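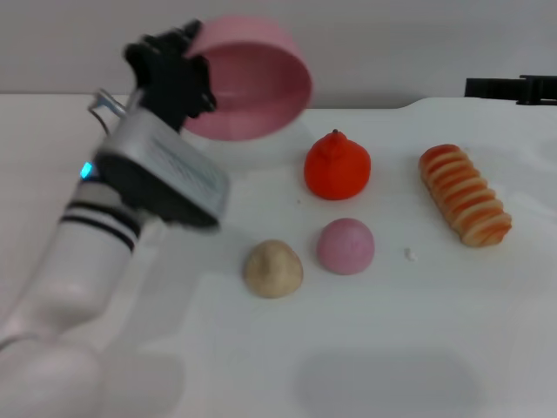
Posted by Štěpánek in Bench Notes, Wednesday, 4:40 pm

Bowl task, continued. Still on the toy food set: the spiral bread, the pink bun, the lumpy roll and the little orange fruit that I call a persimmon and everybody else calls a tangerine. The pink bowl is the thing I'm fighting with, so most of this is about the bowl.

Got 20 keepers before lunch, all by remote control, and then threw out two of them when I played them back (in both I paused too long over the table making up my mind, and I don't want the policy learning to dither). That brings the Ritena folder to 116 good ones. The plan says 272 before we train again, which felt like a silly number when we wrote it down and feels worse now, but okay!

Things I want to remember about the grip. Take the bowl by the rim, one finger inside and one outside, and don't go for the deep pinch. If I push the fingers down too far they bump the bottom, the wrist gives a little shove, and the bowl skates off toward the back of the table. Shallow and slow is better. I'm closing at the lowest speed setting now and it costs me maybe a second per episode, who cares.

Once it's up, the bowl hangs over on its side, and I used to correct for that right away in midair. I've stopped. It looks tidier if I straighten it early, but the wrist ends up near its limit and then I've got nothing left for setting it down. So: lift, let it tip, carry it, and roll the wrist only in the last bit of the descent. The demos where I did it that way all look alike on playback, and I like that a lot. My early ones look like five different people drove the arm.

Also trying to lift over the food and not through it. The bun is the one I clip most, it's round and it's always exactly where my elbow (the arm's elbow, you know what I mean) wants to come down. I caught myself sneaking the bun a bit farther forward between resets this morning to make my life easier. Don't do that. If you're resetting for me, toss the food down wherever and leave it, the layout is supposed to be messy. The spiral bread should get turned too, I keep putting it down on the same diagonal without thinking.

Hand guiding versus remote. I did a handful by hand yesterday, grabbing the arm and walking it through, and the paths are nicer, smoother, I can feel the rim through the fingers a bit. But my sleeve and half my hand are in every head camera view, and I don't trust that. Floltby did all of theirs by hand and say it's fine if you replay the motion afterward and record the replay. Could be. It doubles the time. I'd like to try it for the set-down part only, where my remote driving is worst, and mix those in under a separate label so we can pull them back out if they hurt.

Motion blur: yes, there's a lot of it on the gripper and wrist when I swing across. I asked whether I should slow the whole thing down and the answer I got was to shorten the exposure first. Haven't done it. It needs the brighter lamp, and the lamp is over at the Stikwood bench until they finish. Will go ask nicely.

Crumbs on the table. Wipe between sets please, white crumbs on a white top are easy to miss.

Small stuff: the left foot pedal sticks if I rest my heel on it. The episode counter doesn't go down when you delete one, so trust the folder and not the screen. Check the table clamp before starting, I tightened it a quarter turn after lunch.

Tomorrow, bowl starting on the right side for a change, same four foods, and I'll do the first ten before looking at any playback so I don't start second-guessing my hands. Then the hand-guided set-downs if there's time.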